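The Robots Next Door to Payroll

I've spent most of my working life at Hirex, in a back office in Costisbridge where the big event used to be the coffee machine breaking. Then in August we started planning for robot arms on the packing desks, and my job turned into watching simulated grippers on a monitor – which I love, by the way! 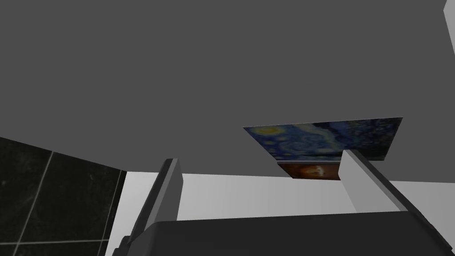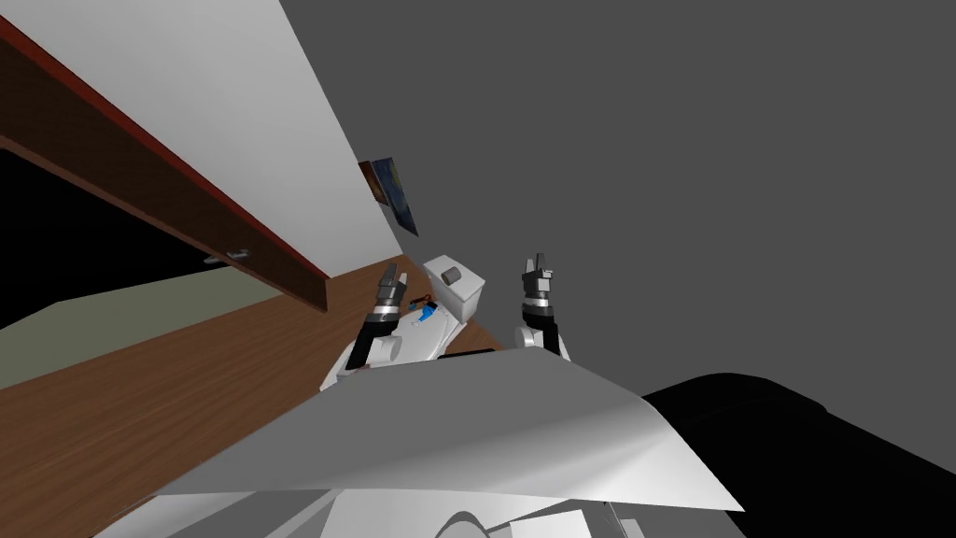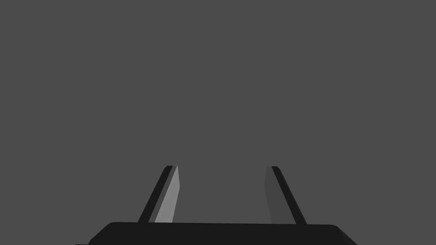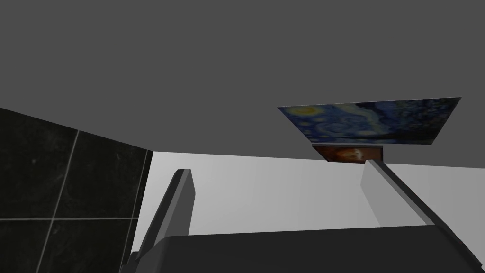

Screens from the simulator, with the grippers open.

I used to pack sample kits by hand, 349 of them in a good week, and my wrists knew it by Tuesday. Now I sit with 2 coworkers from the Vallau site and we argue about how a finger should come down on a box. The software is called Jaidee, and it'll run the same reach 100 times without sighing at me once.

Are people nervous? Sure, some are. Three of the packers moved over to our team, and one went back to the loading dock after a month because she missed the noise (and the radio, I think). Pay stayed the same, which we're still grumbling about. The training is decent, though, and I've asked for more of it before the real arms get bolted down.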